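Wash Day at Tutbridge

Gallery 10 of the house diary

We have been in the Tutbridge house since December, and the laundry corner is the only part of it I would call finished. Finished means the machine is level and has stopped walking towards the door on the fast spin. The kitchen shelves, the back bedroom and the thing we call the Trurura cupboard are still to come, and have been since Christmas.

People keep asking for pictures of tiled splashbacks. What I have is washing. The reds get a load of their own here, after an incident with a good white tablecloth that came out the pink of cheap ham. It now lives under the paint tins and is very happy.

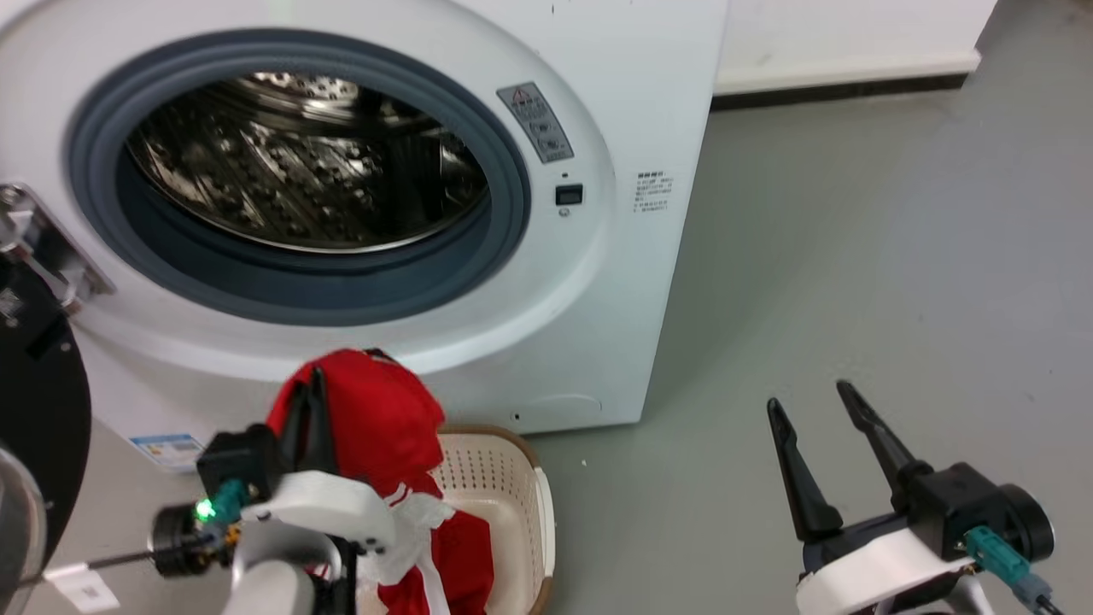
Reds day. Door open, drum waiting, basket parked in front. The white stripes take their chances with everyone else.

The energy label is still on the front, as is every other sticker the thing was sold with. I picked at a corner of one once, got a fingernail's worth of fluff and glue, and decided I liked the showroom look.

For those who write in about such matters: the powder is Eltent, the big box, which cost more than I wanted and smells of a swimming pool with ambitions. The clothes horse is a Vitale, second-hand, 10 rails, one of them decorative.

Next gallery: the airing cupboard, if I can get the door to open more than halfway.

Posted 12 May 2023 | 79 views | Back to all galleries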